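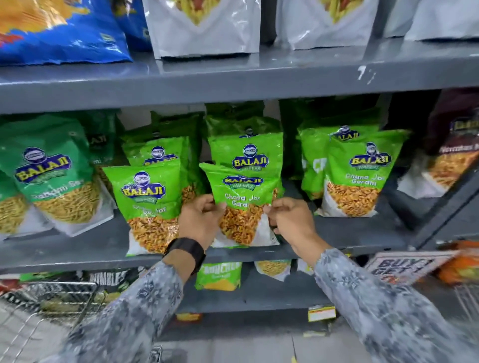

I get asked about namkeen more than anything else I write about, so I've finally put the answers in one spot. Namkeen is the catch-all word for Indian savoury snacks, the sort of thing you put in a bowl when someone drops in for tea. Most supermarkets with a decent snack aisle will have a whole run of it, and the names on the packets can be baffling if you didn't grow up with them. Balaji Wafers does a Chana Jor Garam in a bright green pouch, for instance, and a Ratlami Sev in a more tealy green, and they're completely different things to eat! Last tidied up on August 18, 2025.

What is chana jor garam?

Flattened chickpeas, fried and spiced. They're thin and a bit craggy, and the good ones have a proper snap to them. There's usually some sourness in the spice mix (I think of it as a lemony, chilli sort of taste) and they're very hard to stop eating. If you only try one thing off this page, make it this.

And sev?

Sev is little fried noodles made from gram flour. It comes in all sorts of thicknesses, from stuff as fine as thread up to fat crunchy sticks. Ratlami sev is the spicier, clove-scented kind and it's my favourite for sprinkling over things - poha, a boring jacket potato, tomato soup if I'm feeling odd. Plain fine sev is milder and better for topping chaat.

What does "Navratan" mean on a packet?

It means nine gems, and it's a mix. You'll generally get sev, lentils, peanuts, and whatever else that maker likes to put in. I find some of them a touch sweet, so if you don't care for sweet and savoury together, have a look at the ingredients for sugar before you commit.

How do I pick a good bag?

If the pouch has a clear window, use it. You want whole pieces, and not a drift of dust along the bottom. Then turn it over for the date. I always reach for one further back too, which my mother did in every shop she ever set foot in and I've clearly inherited. Give the bag a gentle press as well. It should feel puffed up, and if it's gone flat I leave it.

How do I get them home without crushing them?

Heavy things first, snacks last. I know everybody knows this, and yet I still manage to drop a sack of rice on my sev about once a month. In a big trolley I lay the pouches flat and let them overlap a little, with the fried noodly stuff tucked in beside something soft. At the till they go in their own carrier.
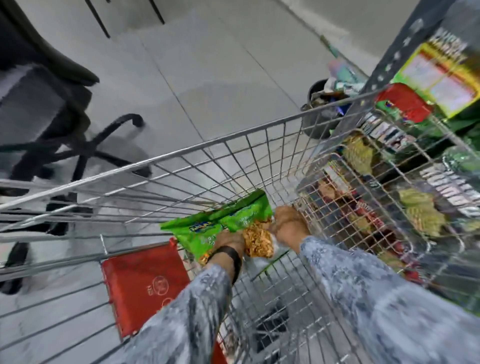

Green pouches and a clear bag of crispy fried strands, together in the trolley.

How long does an opened bag last?

The packet will tell you one thing and your kitchen will tell you another. I tip mine into a jar with a tight lid and aim to finish it inside 30 days. In my old flat in Stiltthorpe, which was horribly damp, it was more like a week. Leave it in the bag with a clothes peg on and it'll go soft much quicker.

Can I rescue it if it's gone soft?

Often, yes. Spread it on a tray and put it in a low oven for a few minutes, then let it cool completely before you judge it, as it crisps up while it cools. If it smells of old oil, though, bin it.

Is it gluten free?

Chickpeas and gram flour are, but mixes can have wheat in them and factories handle all sorts. Please read the actual packet and don't take my word for it.

What do you serve with it?

Chopped raw onion, tomato, green coriander and a big squeeze of lime, all tossed through the chana jor garam at the very last second. It goes soggy fast, so have your guests sitting down first! Tea on the side, obviously.

I can't find any near me. What now?

Try the world foods shelf in a larger supermarket, then any South Asian grocer. When I lived out at Devodby I had to take a bus for it, so I do sympathise. I'd stock up with 2 bags of each and hide one set from the rest of the house.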